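About > Our kitchen > How we test

Nivley checks baking recipes before you waste butter on them. Flora Lindsay started it after one "foolproof" sponge too many, and we still don't trust the word.
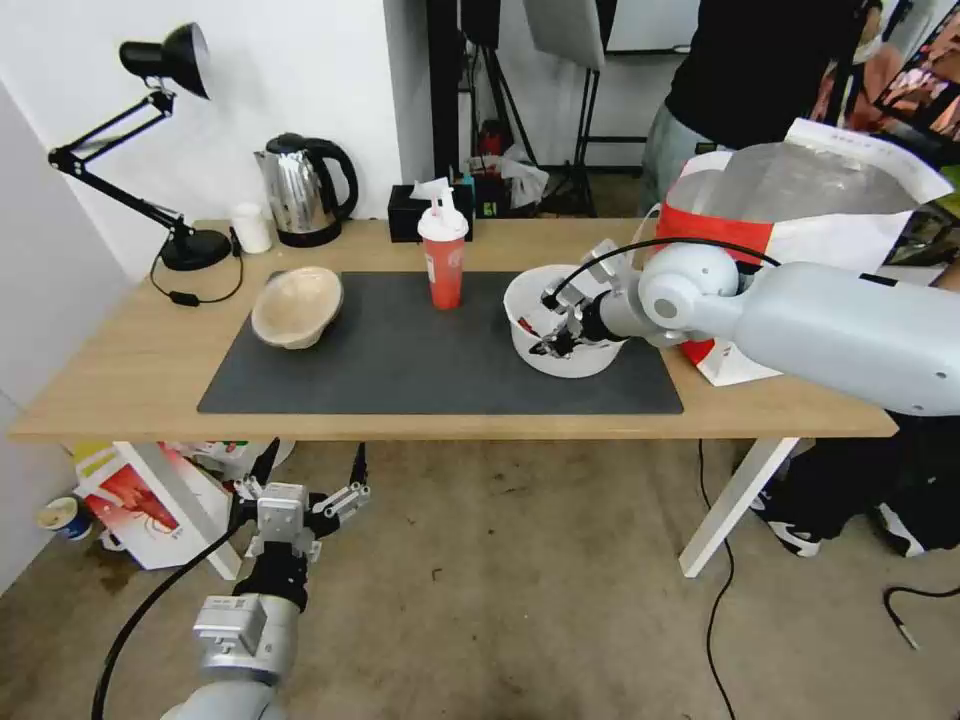

What we doubt

Five-minute icing. No-fail anything. Of the 369 recipes we've baked, almost 100 needed a longer oven time than they claimed - some needed a different recipe.

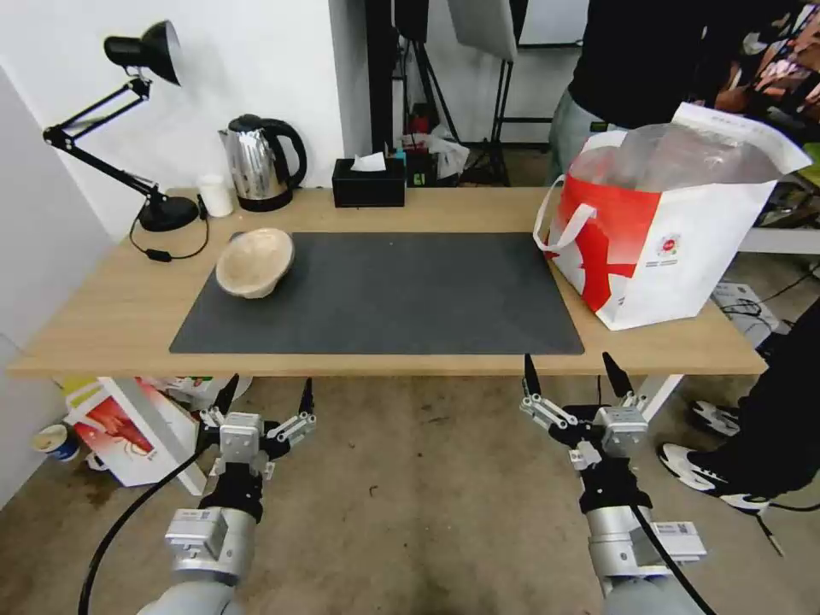
Ross Ritchie does the weighing and Davina McIver the second bake, without seeing his notes. If the two cakes don't match, we don't publish. 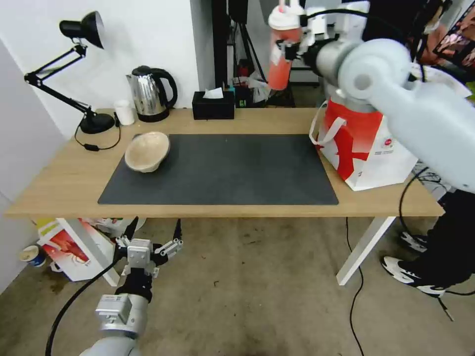 Kettle and lamp at the back of the table

We take no money from flour brands. They do ask.
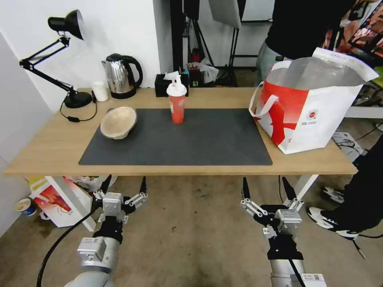

Red cup, beige bowl and shopping bag

Send complaints to Davina.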